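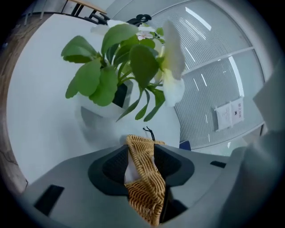
Caring for Woven Baskets and Tabletop Plants in Common Rooms

These instructions apply to the lined wicker baskets and potted plants kept on tables in the reading rooms and lounges of the Illmont and Trodbridge residences. They should be followed once a month, and additionally whenever a basket has been stained or a plant has been overwatered.

Before you begin

Collect a soft brush, two clean cloths, a small bowl of lukewarm water and mild dish soap. Residences supplied through Aseritz may use the soap listed under item 3507. Do not use furniture polish or bleach on wicker.

Cleaning the basket

1. Empty the basket and set its contents aside on a dry surface.

2. If the lining is removable, untie any cords and take it out. Do not cut a knot that has pulled tight; work it loose with the fingers. A sewn lining stays in place and is sponged with a damp cloth.

3. Brush the outside along the direction of the weave. Dust collects most heavily beneath a braided rim, where a narrow brush is helpful.

4. Mix a few drops of soap into 1000 ml of water. Wring the cloth out well and wipe the wicker, inside and out. The basket must never be soaked.

5. Leave the basket to dry in a ventilated room, away from radiators. Linings may be washed at no more than 42 degrees Celsius and should be fully dry before they are put back.

Strands that have worked loose should be tucked behind a neighboring strand. Broken strands that could catch on clothing may be trimmed close to the weave. Where the rim itself has come apart, send the basket to the Kuster workshop with a repair slip, form 63.

Caring for the plant

Wipe broad leaves with a damp cloth, supporting each leaf from underneath with the free hand. Flowers should not be wiped. Remove faded blooms and yellow leaves at the base of the stem.

Water only when the top of the soil feels dry, and empty the saucer afterward. Turn the pot a quarter turn each month – plants near a window will otherwise lean toward the light.

Returning items to the table

Wipe the tabletop and dry it before replacing anything. White surfaces show water rings quickly, so check the underside of the pot as well. Leave a hand's width between basket and plant, and move the basket to a shelf while watering.

Damage to tables is reported to the residence office before noon.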